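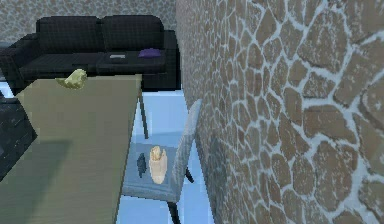
I have now spent the better part of a month sending a robot I don't own around a house that doesn't exist, and I paid $140 for the privilege.

The product is Kadov Home, the hobbyist tier of the simulator that Kadov has been selling to university labs for a while. You download it, you choose a robot, you choose a house, and you try to get the first one to tidy the second. The sales page promises "a lifetime of practice before your robot ever touches a real floor." My robot is unlikely to touch a real floor, as I priced one in July and had to go and lie down.

Installation went fine on the second machine. The first, a laptop I'd describe as loyal, opened the launcher, thought about it, and turned itself into a space heater. On the desktop it took one evening, including a detour to update the graphics driver and another to put the kettle on.

You get 70 rooms. Some are kitchens, most are living rooms, and whoever did the decorating has a serious weakness for stone. The room I've used the most has a flagstone feature wall that would get a ski lodge in Banff talked about. It also has a black sofa with a purple cushion, a khaki table, and floor so pale it looks like a rink before anybody's skated on it. I've grown fond of it. Krystyna Wieczorek, who shares an office wall with me and has strong views on interiors, looked over my shoulder and asked who had died.

The objects are where it gets odd. There's a thing on the back edge of the table that I took for a piece of fruit, then a crumpled cloth, and then briefly a small frog. On the chair by the wall there's a beige item that might be a loaf or might be a paper bag, standing up very straight either way. Kadov does give you a label file, and you can look all of this up. I decided early on not to. If the robot has to squint, so do I.

Jobs are written in a little scripting language called Fusitz. It reads a bit like a recipe and forgives about as much as my Grade 4 teacher. You say find, approach, grasp, carry, place, and then you say what to do if any of those fall through, and you'll want to spend most of your time on that last part. My first script had no fallback at all. The robot missed the loaf (bag?), closed its hand on air, carried the air to the sofa with enormous care, set it down and reported success.

I left the fixed version running overnight. Out of 1000 attempts at moving one thing from the chair to the table, it managed 211. I was so pleased that I told my mother. She wanted to know what happened to the other ones, and I explained that most of them ended with the robot wedged between the table and the chair, where there isn't much of a gap. She said she had the same trouble at my cousin's place.

The gap is my main complaint, come to think of it. The navigation planner treats a chair as a solid block right down to the floor, legs be damned, and it will take the long way or no way at all. You can loosen that in the settings. The setting is called "contact optimism." I moved the slider one notch and the robot went through the furniture like a toddler at a wedding.

Tadeusz Rutkowska on the users' forum posted a patch for this, which swaps the block for a proper leg-by-leg shape. It slows everything down, but the wedging mostly stopped. He deserves a beer and possibly a salary. Support, for their part, answered my ticket in two days with a polite note and a link to Tadeusz's post.

I also tried the Marquez demo, the other one people bring up. Nicer lighting, much better cushions, and you can't save your work unless you subscribe. I closed it when it asked for my credit card a third time. The free one, Huton, wouldn't start on anything I own, so I can only report that the logo is a nice colour.

Would I buy Kadov Home again? Probably, if I had the desktop and not the laptop, and if somebody had warned me about the manual, where chapter five refers you to chapter nine and chapter nine is "coming soon." The licence is a one-time payment and the updates are free for a year. They say the next batch of rooms will include a garage. I've already started on a script for the recycling.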